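How a Bill Becomes a Law

A bill is an idea for a new law, written down. Anyone can have the idea. You could have one. But only a member of Congress can bring a bill to Congress.

Congress has two parts, the House of Representatives and the Senate. A bill can start in either one, except that bills about raising taxes have to start in the House.

First the bill gets a number. Then it goes to a small group of members who know a lot about the subject. They read it, ask questions, and listen to people who care about it. They can change the words. Many bills stop at this step and never go any further.
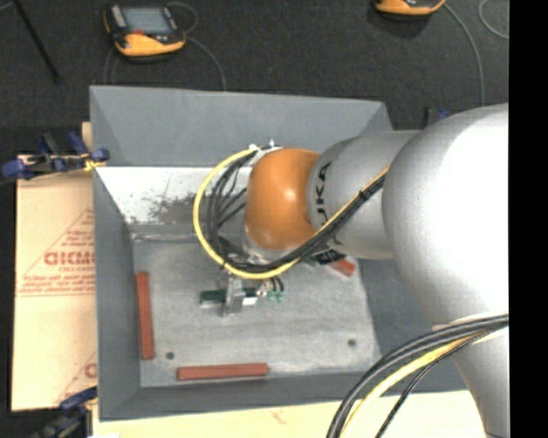
If the group likes the bill, it goes back to the whole House or the whole Senate. The members talk about it, which is called a debate, and then they vote. A bill needs more yes votes than no votes to pass.

Next, the other part of Congress does the same work. Sometimes it changes the bill. Both parts must agree on exactly the same words before the bill can move on.

What does the President do?

The President can sign the bill, and then it is a law. The President can also say no. Saying no is called a veto. The bill goes back to Congress, and if two-thirds of the members voting in each part still say yes, it becomes a law anyway.

The President has 10 days to decide, not counting Sundays. If the President does nothing and Congress is still meeting, the bill becomes a law without being signed.

Words to know

Bill: a plan for a new law
Debate: a talk where people give different opinions
Veto: when the President says no to a bill

Written by Beverley Te Moana
Last updated 18/08/2020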